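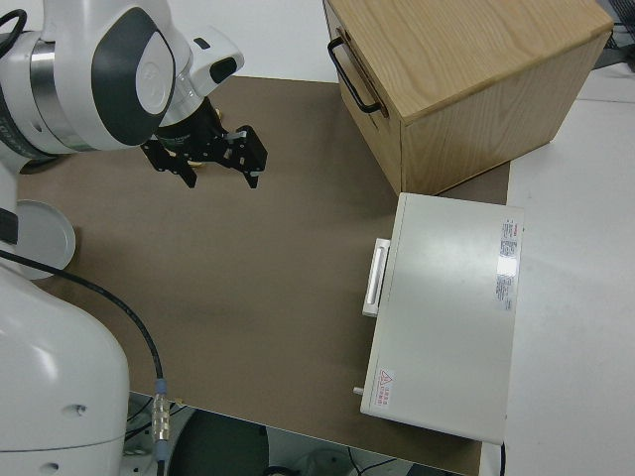
Why does popcorn pop but the corn on my plate doesn't, Thitima Wongsuwan wants to know, and can she put a whole cob in the microwave and make it explode? Brilliant question, Thitima! I've been wanting an excuse to write about corn for ages, so get comfy.

## First, what is corn?

Corn is a grass. I know! It doesn't look much like the stuff on a football pitch, but it belongs to the same big family as wheat, rice and even bamboo. Lots of people call it maize, and here in Britain we tend to say sweetcorn when we mean the yellow kind we eat with butter running down our chins.

The bit you eat is called an ear (no, it can't hear you). Each little yellow lump on it is a kernel, and every kernel is a seed. If you let it ripen and dry out, then planted it, it could grow into a whole new plant taller than your teacher.

## What are the silky bits for?

If you've ever peeled the green leaves off a fresh cob, you'll have met the silks. They're those long, pale threads that stick to everything, including your jumper.

Every silk is joined to one spot on the cob. Up at the top of the plant is a feathery part called the tassel, and it drops a yellow dust called pollen. When the wind blows a grain of pollen onto a silk, it grows a tiny tube all the way down the inside, and then a kernel can start to form. No pollen, no kernel! So if you find a gap on your cob where there ought to be something juicy, that silk probably missed out.

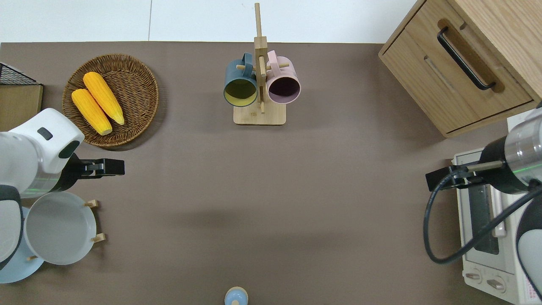
*Photo: Kittipong Saengthong*

I like my corn boiled for 4 minutes, then eaten in rows like a typewriter. My brother goes round and round. We have argued about this since we were small and I'm still right.

## So why does popcorn pop?

Now for Thitima's question. Popcorn is a special type of corn with a very hard, tough coat on each kernel. Inside there's starch (that's the floury stuff) and a teeny drop of water.

When you heat it, the water wants to turn into steam, and steam takes up loads more room. But the coat is so strong that the steam is stuck! It pushes and pushes until – POP – the coat splits, the hot, squishy starch puffs out, and it sets into a white, fluffy cloud.

Sweetcorn can't do that. We pick it while it's young and soft, so it's full of water and its skin is thin. The steam just leaks out and you get hot corn. Sorry, Thitima, no explosion (and please ask a grown-up before you microwave anything).

## Try it yourself

Ask for a handful of popping corn, the dry sort sold in bags, and do this:

1. Fold some damp kitchen paper and put it in a clear jar.
2. Tuck 4 kernels between the paper and the glass.
3. Leave the jar somewhere warm and keep the paper damp.
4. Look every day and draw what you see.

A white root should poke out first, then a green shoot. Some shop kernels are too old to grow, so don't be cross if one just sits there. Mine took ages last March and I nearly threw them away, then I came down to breakfast and there was a root!

Next time I'm doing beans.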